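Moving-out walkthrough, with my comments
Second-floor rental, Bosley building
Done by me, Hülya Güler, in December

I do this list every time a tenant leaves, and I write down whatever pops into my head while I'm at it, so bear with me. Items are marked OK, FIX or ASK.

Smoke alarms – OK
All three chirped when I pressed the button. The one by the bedroom is so loud I said a bad word. New batteries went in anyway.

Carbon monoxide alarm – FIX
Past the date stamped on the back. I've got a new one at home in a drawer, and I'll bring it over with the keys.

Water heater – OK
No rust on the fittings, no puddle in the pan. Berkay Keskin flushed it in the spring and left me a note taped to the side, bless him, and the tape is still holding!

Electric meter – OK
Reads 2,411. Berkay wants that number for the final bill, so I wrote it on my hand first and then on here.

Kitchen sink and trap – FIX
Slow drip at the slip nut. I tightened it by hand and it slowed down, but I want a new washer in there before anybody moves in.

Stove – OK
All 4 burners light on the first click. The oven door still squeaks (it squeaked when I bought the place, it'll squeak when I sell it).

Bathroom fan – ASK
It runs, but it sounds like a coffee grinder. Fuseini Essien put the last one in, so I'm going to ask him if it's worth cleaning or if I should just buy another.

Windows – FIX
Two locks in the back bedroom don't catch. You can push that sash up from outside with one finger, and I did, standing on the fire escape in my good shoes.

Outlets – OK
Tested every one with my little plug-in tester. The ones by the sink tripped and reset the way they should.

Stair rail – FIX
Top bracket is loose. One longer screw ought to do it, as long as I hit the stud this time.

Keys – ASK
Two front door keys came back and I handed out three. Firdevs Sönmez says she'll look in her coat pockets – I'm not charging her for it.
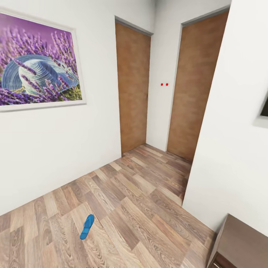
Deposits are where people get nervous, so I try to send mine back fast, with a copy of this list folded inside. I don't take money off for scuffs or nail holes, and I don't take it off for faded paint. Pictures are fine by me too, even a big one like the lavender with the straw hat on a hallway wall, as long as whatever is holding it up can take the weight. What I do charge for is broken glass and missing alarms, and neither one came up this time. Firdevs gets the whole thing back.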